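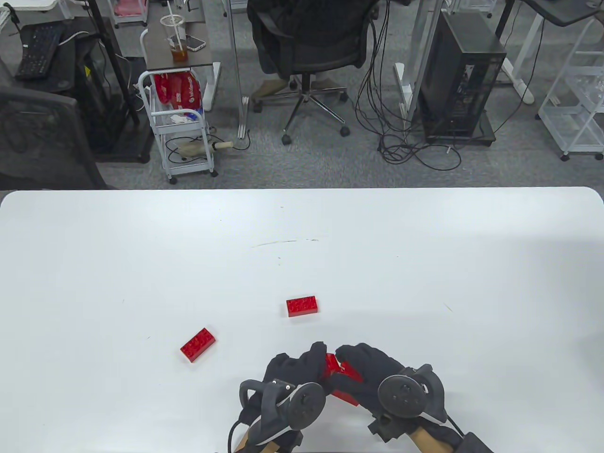 Dexter Macaraeg wants the pause rule struck out of our teleop sheet completely. He read the draft last night and wrote back that if a bad grasp has to be flagged anyway, making the operator hold still for a beat before each one just teaches the model to dither, and he'd sooner have a fast messy run than a slow polite one.

Notebook > Teleop > Sheets > Older entries
Filed under: Bench notes, Recording practice

2025-10-14

OK so, Dexter has a point and I don't want to brush it off. I went back through the September runs this morning with a coffee and a bad attitude, and out of 38 takes I marked 6 where the pause was long enough that I got bored watching. That's me doing the pausing in most of them, by the way. I wrote the rule and I'm the worst at it!

Where I've landed for now: the pause stays at the start and end of a take, and goes away in the middle. Hands still, then work, then hands still. The bricks are a nice forgiving thing to try it on – red on a white tabletop, you can see straight away if one is turned a bit from where you meant it.

Other stuff I want in the Rurnach sheet before it goes around again:

1. Controllers get strapped on before the take is opened, never during. Tug each strap, wiggle your fingers, then start. I skipped the wiggle twice and had to bin both takes.

2. Look for the cable. The left controller has one trailing off it, and if it's under your forearm when you reach, you'll feel it before you see it. Park it toward your body.

3. Don't square the bricks up between takes. Dirk Hermans does this without noticing (so do I, so does everyone who likes a tidy bench) and we end up with a whole batch that starts from the same neat layout. Leave some crooked. A brick lying at an angle is a perfectly good start position.

4. Gloves pulled snug before you grip anything. Baggy cloth bunches up between the hands and then the brick is half hidden, so whoever labels the take is guessing at the grasp.
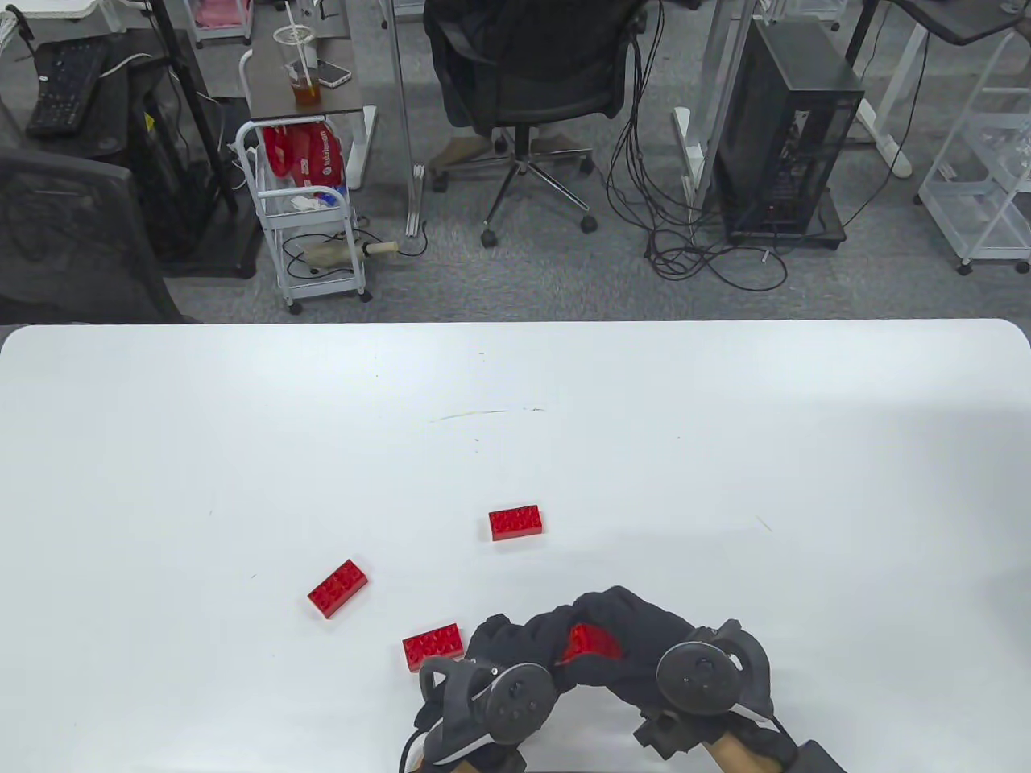 5. If you drop something, keep going and say so in the log. No restarting to make it pretty. Only stop for a person reaching in, a strap slipping, or a controller losing tracking.

Still open: how long is a take allowed to be? The Cabanatuan group caps theirs at 24 seconds and I kind of like having a hard number, but Dirk thinks it makes people rush the last move. Going to try it both ways and write down what happens.

Also need to ask Dexter if he's fine with the start/end pause or if he wants that gone too – I'll send him this page and see.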